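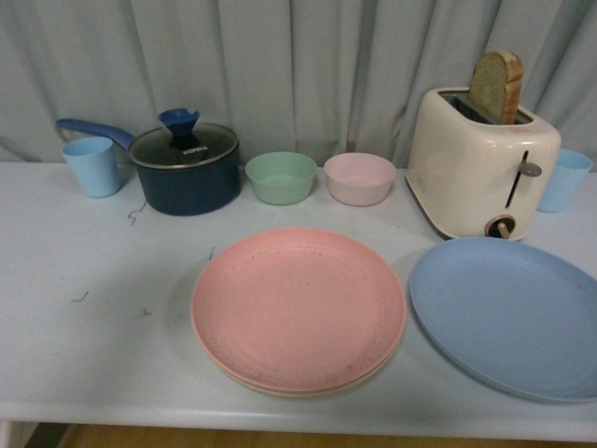

4. Give the toaster its own end

I used to shove mine wherever it fitted, usually hard up against the pans. Now it lives at the right-hand end with the bowls next to it, and I can get at the lever without elbowing anything! Keep curtains well clear when it's on, mind.

5. Mind the long handles

Turn your saucepan handle towards the back – I've caught a sleeve on mine more than once. Lid stays on top too (I lost one for a whole April in the Stunwood house).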